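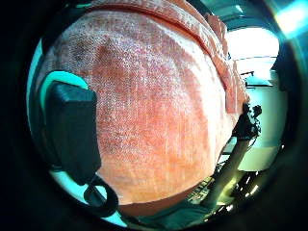 핸드헬드 그리퍼 키트 Nonow 2 (조립 / 반조립)

Vorico 공방에서 소량으로 만드는 손에 쥐는 그리퍼입니다. 천 접기 데이터용. 집 작업대에서도 씀. 로봇팔 없어도 됨

구성
- 그리퍼 본체 1조 (좌우)
- 어안 카메라 마운트
- 손등 스트랩, 패드
- 케이블 타이 15개
- 육각렌치 3mm
카메라, 보드는 별도입니다!! 문의 많아서 다시 적어요

바뀐점
스트랩 길이 늘렸습니다. 12월 판은 손 큰 분들이 꽉 낀다고 하셔서. 패드도 두꺼운걸로 교체. 케이블은 손목 쪽으로 빼세요, 앞으로 빼면 천에 걸립니다.

천 작업 팁
수건이나 면 종류부터. 얇은 셔츠는 나중에. 창가에서 하면 창문 쪽이 하얗게 날아가니까 노출 고정하고 시작하세요. 자동으로 두면 접는 도중에 밝기가 계속 바뀜

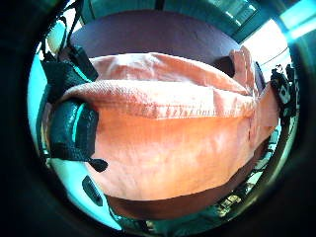
접을때는 모서리 먼저 잡고 천천히. 손가락 끝 고무는 소모품이라 닳으면 미끄러집니다. 여분은 Prunden 규격 19번이 맞아요. 다른 규격은 헐거움

조립 시간
반조립은 70분 정도면.. 아니 그냥 70분 잡으세요. 인두 필요없음. 나사 너무 세게 조이면 출력물 갈라집니다 (저도 두개 깨먹음)

호환
Carnegie 마운트 구멍 간격 맞음. 구형 Nonow 1 은 어댑터 필요한데 지금 품절이에요 재입고 미정

배송
2023년 4월 24일부터 순차 발송. 조립품은 반조립보다 3일 더 걸립니다. 색상은 검정만 있슴. 공방 직접 수령 가능, 오시기 전에 메세지 주세요

교환
출력물 결 때문에 반품은 안되고 파손만 교환해드려요. 받자마자 사진 찍어서 보내주시면 됩니다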